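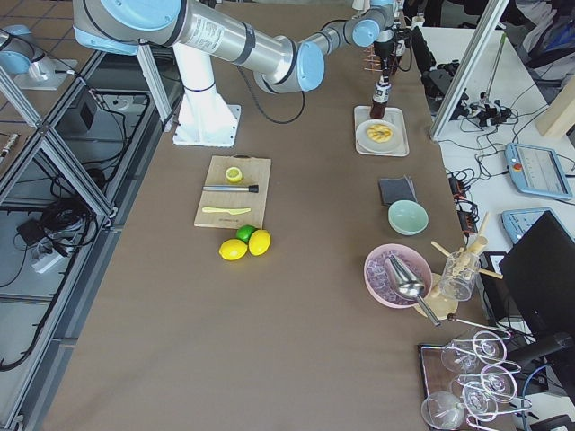

Is it worth going to the Prulard food fair if you have only one day?
One day is enough, if you come when the doors open and you choose two halls before you arrive. The other halls you can leave for October, when there is a smaller edition.

I went for the second time this year, and I wrote down what I wish I had known the first time. I work for a small bakery and I was sent to look at flour and packaging, so my report leans to this side. People who come for wine or for cheese will have another opinion.

Getting there

Prulard is a small town and the fair is bigger than the town. From the station there is a shuttle bus, but the line for it was long already in the morning, so I walked along the canal. It takes 25 minutes and the path is flat. With a heavy bag I would wait for the bus. The ticket I bought online, and at the gate they wanted to see it printed. The woman in front of me had it only on her phone and was sent to another window, where they printed it for her without any charge.

The organizers gave 174 exhibitors in the catalog. The catalog is sorted by company name and the halls are sorted by type of product, and this makes it hard to use. I sat down with a coffee and marked my stands on the floor plan with a pencil. I recommend doing this at home.

Hall 1: flour, grain and yeast

Here I spent most of the morning. The stand I liked best was Brurkora, a mill which works with rye and spelt. They had put small bags of each flour in a row, from the finest to the coarsest, and you were allowed to touch everything. I asked how long their whole rye can be stored, and they answered that in summer they would not keep it more than two months. Other mills told me a year – I believe more in the two months.

Their smallest order is 64 bags, too much for us. They promised to send me the name of a distributor. I have not received it yet.

At eleven there was a talk about sourdough in large kitchens. The room was full and the microphone was weak. I stayed for half of it. What I remember is the advice to write the temperature of the water on the same sheet as the weight of the dough. We do not do this in our bakery and I think we should.

Lunch

The food court is expensive and the tables are few. Behind Hall 2 there is a door to a yard with benches, and there a family company called Rahimi was baking flatbread with onion and herbs. It was the best thing I ate all day. They also sell dried limes and sumac in small packets, and I brought home two of each.

Hall 3: packaging and machines

Vikus makes paper bags and boxes, and they were my main reason for traveling. Our present cake boxes become soft on the bottom when the tart is still a little warm. Vikus showed me a box with a second layer in the base. It costs more, but the price gets better from 800 pieces, and they told me that the print can be changed one time during the year without a new fee. I took six samples. At home I put a lemon tart in one of them and left it overnight, and the base stayed firm.

In the same hall was a used oven for sale, with a good price, but the door was 695 mm wide and our trays would not go in. Please take your measurements with you to such a fair! I had mine in a notebook, and it saved me a long discussion.

Small things

The cloakroom closes half an hour before the fair does. There is a sign, but it hangs inside, behind the coats. Water can be filled free of charge next to the toilets in Hall 2. Most stands accept cards, the ones in the yard take only cash. And wear old shoes if you go to the mill stands – mine were white until the evening, and I found flour in the laces when I was already on the train.

For October I have asked for a half day off, only to go back to Hall 1 and to hear the second half of that talk, if they give it again.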